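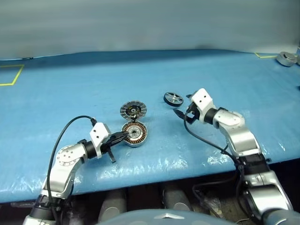
Left gripper on the stator, rotor disc behind it, wheel to the right. Right gripper open.

Workshop log > Robots > Two-arm bench
Search this log... Go

September, late afternoon

Motor job again. The plan on paper is simple: left arm holds the stator, right arm brings the rotor over and sets it down on the hub. I have doubts about every word of that.

Holding first. One finger in the middle of the stator and one outside looks secure, and I still don't trust it. The windings are right there, and the force setting in Kokar is a slider with no units. I left it at 20. The Dhanial notes say 30 for "small round parts," but they don't say what parts they tried it on, so I'm not going there with bare copper.

Then the magnets. Everybody who writes up this kind of job skips the last bit, where the rotor decides for itself where it wants to go. Position control is no help at that point. If the arm is stiff, it fights the pull, and if it's soft, it lets go of the line-up we spent all day on. Brosmont's demo used a plastic dummy. Of course it went in straight.

Blue sheet: I'd like it gone. It wrinkles, and the shine at the front edge can't be doing the depth readings any good. The tape marks stay for now, though a square on a sheet that slides isn't a reference for anything.

To do before the next session:
- 4 dry runs with the right arm, no rotor, watching the wrist cable
- 2 with the rotor, hand on the stop button
- small wheel goes back in the bin until the motor works
- ask the Vuturholm people if their repeatability number was taken with the arms loaded

Not touching the learned policy until the scripted version does it twice in a row.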